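Soft Things Are the Hard Things

Two grippers, one tote bag and a long week in Betberg

By Jianhua Li
November 2022

When I first wrote to Lelmont about their comparison of grippers, I expected to see metal blocks and plastic bottles. Most tests of this kind use them. A block has one shape, and it keeps it. The people in Betberg had chosen a canvas bag, and they wanted the bag to be packed by two arms working together.

The question of the project, which has the name Posex, is simple to say. The workshop owns a parallel gripper with short, hard fingers. It has been offered another set, from a small supplier called Ye, with a softer pad and a wider opening. Is the second set worth the money, if the work is mostly cloth and flat cases? The plan was to run 2000 attempts with each set, on the same table, with the same bag, and to write down every attempt, also the ugly ones.

I came in the part with the hard fingers. The arms stand side by side on one rail. One arm must keep the bag open, and the other must bring the things. It sounds like a fair division of labor, but the first arm has the worse job. It must hold a rim that wants to fall, and it must not pull so strongly that the bag travels over the mat.
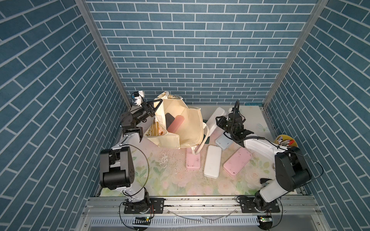
Lelmont put an early version of these notes on its website, and the comments were not all friendly. Marta wrote that the comparison would be unfair from the start: a wider opening helps with the cases but does nothing for the canvas, so one number for both tasks would hide the only interesting result. She asked for two tables, one for gripping cloth and one for gripping cases. The team agreed with her the same evening, and the log was split.

I think she was right. In the first 354 attempts the hard fingers lost the cloth more often than they lost a case, and the reasons were different. A case slips when the fingers come down at a wrong angle. Canvas slips when the fingers take only one thin fold, and then the weight of the bag does the rest. With one common score, you would never learn this.

The cameras gave us trouble of another kind. Each arm carries a small one near the gripper, and this is good for the last centimeters, when the fingers must find an edge. But once the gripper goes into the bag, its camera has mostly canvas to look at. The operators then depend on the view from outside, and they slow down. I timed myself at the controls and was ashamed of the result.

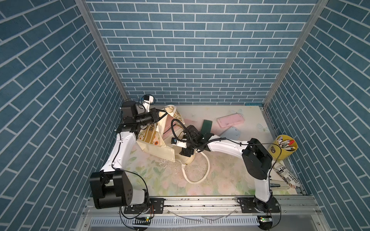

Why not use a stiff box and save all this work? The customers of Lelmont pack soft bags, and a gripper that does well only with boxes would tell them very little.

The Ye fingers will be mounted in December. Before this, the team wants to repeat 50 of the attempts with the hard fingers and a lower closing force, to see if the force or the shape is guilty when the cloth escapes. The controller allows the change with one line in a settings file. Finding the good value took me most of an afternoon, and I am still not sure that I found it.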